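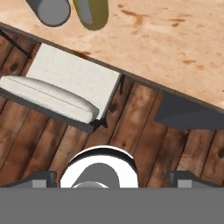
How to plan a day trip to Bretetti without a car

I've done this trip from Dranddale more times than I can remember, in good weather and in truly awful weather, and people keep asking me how I do it without renting a car. So I'm finally writing the whole thing down. It's an easy day once you know the order to do things in, and a pretty annoying one if you don't (ask me about my first try, when I spent most of the afternoon at a bus shelter eating crackers).

Step 1: Pick your season

Bretetti is a hill town of up to 3,000 people in summer, and a whole lot fewer in winter. If you go in January you'll have the walls to yourself, but half the kitchens are closed and the last bus back leaves earlier. Late spring is my favorite. The fields below the town are green, the shutters are open and you can still get a table at lunch without calling ahead.

In high summer, go early. I mean it! The upper town has almost no shade between the church and the gate, and the stone throws the heat right back at you.

Step 2: Get the right bus

You want the number 62 from the main station in Dranddale. It leaves from the far side of the building, past the bike racks, and the stop doesn't have much of a sign. There's another bus that says Bretetti on the front and goes by way of the coast. It's a lovely ride, but it takes nearly twice as long and drops you at the bottom of the hill.

Buy your return ticket at the station before you board. The driver can sell you a single, but you'll pay more for it and you'll need coins. Tickets have to be stamped in the little machine behind the driver's seat. I forgot once and got a long talking-to from an inspector, though he let me off in the end.

Sit on the right side going up. After the bridge at Trastel the road climbs in big loops and the whole valley opens out on that side. If you get carsick, sit near the front and look straight ahead for that part, then catch the view on the way down.

Step 3: Start at the top and walk down

Stay on until the last stop, Porta Mendes. Lots of people jump off at the market square when they see the crowd getting up, and then they have to climb. From Porta Mendes you're already at the highest point and the rest of the day is downhill.

Go through the gate and turn left for the wall walk. It's free, it's open from eight in the morning, and it goes most of the way around the old town. Take it slowly. The steps near the second tower are worn into a kind of scoop in the middle, so keep to the edges, especially after rain. You come back down by the church.

The church is usually open until noon and then again from four. There's a painted ceiling in the side chapel that's easy to miss – push the light switch by the door, and it stays on for a couple of minutes. Shoulders covered, please. They do ask.

Step 4: Have lunch before one

This is the step I'd underline. Kitchens here stop serving at 2, and if you stroll in at ten minutes to, they'll give you a look and a plate of whatever's left. Before one you get the full menu.

I nearly always go to the little place on the corner below the church, run by Bernardo Baptista and his sister. There's no printed menu. Bernardo comes over and tells you what there is, very fast, and if you don't catch it he'll say it again at the exact same speed. Order the bean soup if it's going. The fish is good too, but it comes up from the coast in the morning and it's often gone by half past twelve.

If you'd rather picnic, the bakery opposite sells a flat onion bread by weight. Get a piece the size of your hand, plus some cheese from the shop next door, and eat on the terrace behind the old wash house. There's a drinking fountain there, so you can fill your bottle.

Step 5: Choose one thing for the afternoon

Please don't try to do both of these. I've tried, and I saw neither of them properly.

The town museum is small and a bit dusty and I love it. It has old farm tools, festival costumes and a room of letters sent home by people who had emigrated. Allow an hour, or longer if you like reading labels like I do. The ticket is good all day, so you can go out for coffee and come back.

The river path is the other choice. It starts behind the market square, follows the mill channel down to the water and ends at Trastel, where you can pick up the same bus home. It takes me 2 hours at a gentle pace with a stop to put my feet in. The markers are yellow dots painted on the rocks. After the ruined mill the path splits, and you want the lower branch, even though the upper one looks wider. The upper one ends at somebody's gate, and there's a dog.

What to bring

Shoes with some grip. The alleys are polished smooth and they slope.
A refillable bottle.
Coins for the bus and the restrooms under the market square.
A light jacket, even in June. It gets breezy on the walls.
A paper copy of the bus times, or a screenshot. My phone loses its signal just past Trastel and doesn't get it back until the top.

Getting home

The last direct bus goes a little after seven in summer and a little after five the rest of the year. Check the board at Porta Mendes when you arrive in the morning, as the times shift on public holidays and the ones online don't always keep up. If you're walking the river path, flag the bus down at Trastel with your arm right out. It won't stop otherwise, even if you're the only person standing there.

If you do miss it, there's one taxi in town and the bar on the market square will call it for you. Agree on the price before you get in. And if you've got time for a last drink while you wait, the bar makes a very good bitter orange soda.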